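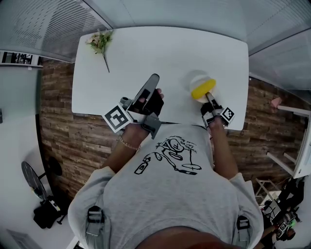
Posted in: Diary, Home & Garden

17 May 2019

Woke up at an ungodly hour because the blackbird has decided our gutter is his stage now. Lay there for a bit thinking about the beans, then gave up and went down in my slippers to look at them. Four have come up! The rest are either late or eaten, and I know which my money's on. Put the copper tape round the pots again (it had peeled off in all that rain) and had my first tea standing on the back step in my coat.

Trudy rang at nine about the allotment swap. She's got too many tomato plants, as she does every single year, and wants rid of them before she goes up to Atholm to see her sister. I said I'd have a few, meaning three or four, and came home with 22 of the things sliding about in the boot – so that's every windowsill in the house gone. They smell gorgeous though. I kept rubbing the leaves and sniffing my fingers at the traffic lights like a lunatic.

Rhubarb needed using so I made a crumble, and then there was still rhubarb, so I made jam. It hasn't set. I boiled it again and it still hasn't set, and now it's a sort of pink sauce with ideas above its station. We'll have it on yoghurt. Must remember to buy the proper jam sugar next time and stop thinking I can manage with a lemon.

Tuva's letter came at last, a proper fat one, four sides! She's moved into the flat above the bakery and says she's putting on weight just from breathing in. She wants me to come over in November, when it'll be dark by teatime and freezing, but I'm tempted. I'd need new boots. The old ones let water in at the left heel and have done for two winters.

Meant to write back this evening but potted on tomatoes instead until I couldn't see what I was doing. Ran out of compost with a handful still to go, so those are sitting in yoghurt pots on top of the fridge. Bath now, and clean sheets. Bins tomorrow, and ring the dentist.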